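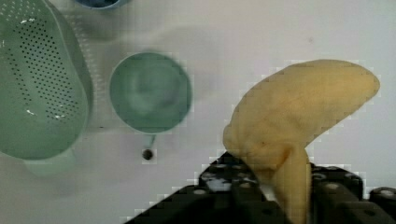
Samina Yousafzai sostuvo desde el principio que el planificador no tenía por qué enterarse de cómo queda el objeto dentro de la pinza: que bastaba con planificar para la pinza vacía, inflar un poco la geometría y dejar que el controlador se las arreglara al final. Yo le di la razón durante meses (y en el código de Maniser todavía se nota, quedan restos por todas partes). Con cajas y botes funciona de maravilla. Con fruta alargada y curva, agarrada por un extremo, lo que sobresale de los dedos cambia tanto de un agarre a otro que el margen, o se queda corto, o es tan gordo que ya no cabe ninguna trayectoria entre los cacharros.

4.3. El modelo del objeto agarrado

Así que en esta versión hicimos lo que llevábamos tiempo esquivando: después de cerrar la pinza, y antes de pedir la trayectoria de transporte, volvemos a estimar la forma del objeto con la cámara de muñeca. Partimos de una máscara de segmentación, le restamos la silueta de la pinza (que conocemos, claro, para eso tenemos el modelo CAD y la apertura medida) y lo que queda lo convertimos en una cadena de esferas pegada al marco de la herramienta. Tres esferas como mínimo, once como máximo. ¿Por qué once? Pues probando: con más, el comprobador de colisiones empezaba a comerse el tiempo de replanificación y no ganábamos nada que se viera en los resultados.

El plátano fue mi caso de depuración favorito. Un plátano sujeto cerca del extremo del tallo, con la curva hacia arriba y hacia un lado, es justo lo que una caja envolvente representa fatal, porque media caja es aire. Con la cadena de esferas ese aire desaparece, y el planificador puede pasar junto a una taza o un colador sin dar el rodeo enorme que daba antes. Me alegró muchísimo verlo la primera vez en el visor, la verdad, aunque el mérito de la segmentación es de Zeeshan Jadoon, que reescribió el posproceso entero mientras yo peleaba con los marcos de referencia.

Hay una pega que conviene dejar escrita. La imagen de muñeca nos llega comprimida, y la compresión deja escalones en los contornos, sobre todo cuando un objeto claro queda contra una mesa clara. Al principio ajustábamos las esferas directamente a ese borde y bailaban de un fotograma al siguiente, con lo que el planificador recibía una geometría distinta cada vez y cancelaba trayectorias perfectamente buenas. Ahora acumulamos nueve fotogramas con el brazo parado y nos quedamos con la mediana del contorno. Es una solución muy poco elegante, ya lo sé, pero el baile se acabó y el retraso se nota poco.

4.4. Reparto entre planificador y controlador

El planificador, al que en el repositorio llamamos Shezi, trabaja por tramos: aproximación, cierre, elevación, transporte y depósito. Cada tramo es un nodo de un árbol de comportamiento con sus precondiciones, y ninguno manda consignas a los motores. Eso lo hace el controlador de impedancia, que corre a 1000 Hz en un proceso aparte y no se fía de nadie: si le llega una referencia con un salto mayor que el permitido, la ignora, mantiene la anterior y devuelve un código de error al árbol. Suena paranoico, pero es lo que nos ha dejado cambiar de planificador sin tocar nada de lo de abajo.

La comunicación entre los dos pasa por Plorkgate, nuestra capa de mensajes, y aquí tengo que confesar un error mío de principiante. En la primera implementación sellaba el tiempo de las imágenes al recibirlas, en lugar de hacerlo en la captura. Con el brazo quieto da lo mismo. Con el brazo en marcha, la máscara se proyectaba desde una pose que ya no era la buena y todos los objetos de la mesa aparecían corridos en la dirección del movimiento. Lo encontró Felicidad Calimlim comparando registros a las tantas, y desde entonces el nodo de percepción rechaza cualquier imagen que no traiga sello de captura (¡ojalá lo hubiera hecho así desde el primer día!).

El otro cambio gordo afecta al tramo de depósito y a los recipientes. Un cuenco no es un obstáculo a secas: hay que entrar en él o acercarse mucho al borde, y si el mapa de colisiones lo trata como un bloque macizo, el planificador contesta que no hay solución y se queda tan ancho. Lo que hacemos es separar borde e interior. El borde se modela como un toro, el interior como volumen permitido, y el permiso solo está activo en los tramos de cierre, elevación y depósito. Durante el transporte el cuenco vuelve a ser un bloque.
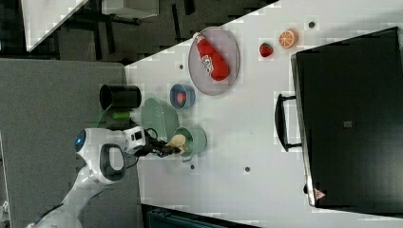
Figura 4. Pinza de dos dedos junto al cuenco verde, con un objeto pequeño de color crema en el borde.

El borde sigue siendo la zona más delicada. Un objeto pequeño apoyado ahí cae justo en la frontera entre las dos geometrías, y según hacia dónde se incline la máscara, el sistema lo asigna al interior del cuenco o a la mesa. Rizwan Naqvi propuso no decidir: guardar las dos hipótesis, planificar la aproximación para ambas y elegir al final, cuando la cámara está más cerca. Lo tenemos implementado detrás de una opción, desactivada por defecto, porque duplica las consultas al planificador y todavía no hemos medido bien cuánto compensa.

Los objetos tumbados también dan guerra, aunque por otro motivo. Un vaso cilíndrico de lado enseña la boca donde el estimador de pose espera ver una pared, y la base de modelos de Dirkent, que es la que usamos, solo trae orientaciones verticales para los vasos. Añadimos a mano las tumbadas y reentrenamos el clasificador de pose en marzo. Los platos los dejamos como estaban. Para ellos el planificador usa un disco plano con altura fija, sin distinguir el borde, y las consultas de colisión de la sección 5 se hicieron todas con ese disco.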